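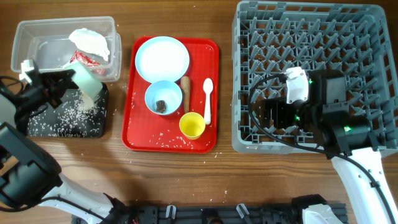 Rice grains, a light-blue plate and bowl, and a yellow cup on a red serving tray, with a pale mint-green cup tilted over a black mat to the left.

Dry pouring is the transfer of loose, uncooked grains or pulses from one vessel to another by tilting. It is distinguished from scooping, in which a spoon or ladle carries the material, and from wet pouring, in which the material is a liquid. Rice is the most common filling in domestic use. Lentils, split peas and millet are also used. The activity occurs in ordinary kitchen work, in measuring for cooking, and as a table exercise for children and for adults recovering the use of a hand.

Behaviour of the grain

Uncooked rice does not flow like water. When a cup is tilted slowly, the grains stay in place until the slope of their surface passes a certain angle, after which the upper layer slides out at once. The pour therefore tends to begin suddenly. Long-grain rice holds a steeper slope than round-grain rice and may bridge across a narrow opening. Grains landing on a hard surface bounce, and those landing on a heap roll down its sides. The heap keeps a fairly constant slope as it grows and spreads outwards at the base.

Static charge causes single grains to cling to the walls of plastic vessels, particularly in dry rooms. A light tap on the side is usually enough to release them. Damp rice clings for a different reason and should be spread out and dried before it is used again.

Equipment

A basic set consists of two cups, a tray and a storage container. Cups with a plain rim are preferred to those with a spout, as grain jams in a spout. Plastic cups in differing colours are common in households, and the contrast between a coloured interior and white rice makes the fill level easy to judge.

The tray limits the spread of spilled grain. A raised rim holds back rolling grains, although it does not stop those which bounce. Rounded corners are easier to empty than square ones. Some users place a separate dark mat beside the tray, on which white grains show clearly and can be gathered after each pour. A bowl, a plate and a spoon may be added where pouring is combined with serving or scooping.

Containers for the rice are generally lidded when stored and open during use. Clear walls allow the contents to be checked without lifting. Rice kept in a plastic bag inside a container is better protected from damp, but the bag must be folded back before pouring or its edge will catch the grain.

Method

The receiving vessel is set down on a level surface, clear of other items. The pouring cup is filled to no more than two thirds, brought close to the receiving rim and tilted gradually until the grain begins to move. The angle is then held. Increasing the tilt after the first movement is the usual cause of overflow. To stop, the cup is turned upright in one motion, as a slow return leaves a trail of grains outside the vessel.

Pouring on to a flat mat is treated as a separate exercise. The aim is a single heap, and the cup is kept low to reduce scatter.

Clearing

Grains on the tray are brushed towards one corner and tipped into the container. Those on the table are swept by hand or with a soft brush on to a sheet of card. A damp cloth is unsuitable for the first pass, as it picks up starch and leaves a film on wood. Grain which has been on the table or floor is kept for practice only and is stored apart from cooking rice.

The Châu scheme

A graded form of the exercise was set out by Liên Đinh and Olumide Akande in The Clistora Handbook of Table Work. It is known as the Châu scheme and has four stages: cup to mat, cup to bowl, cup to cup, and cup to marked line. Each session begins with 60 grams of rice and lasts until the learner has made five pours. A revised edition, published at Ornstead on January 11, 2024, runs to 121 pages and adds a section on pouring with the weaker hand.

See also

Angle of repose
Dry measure
Scoop (utensil)
Serving tray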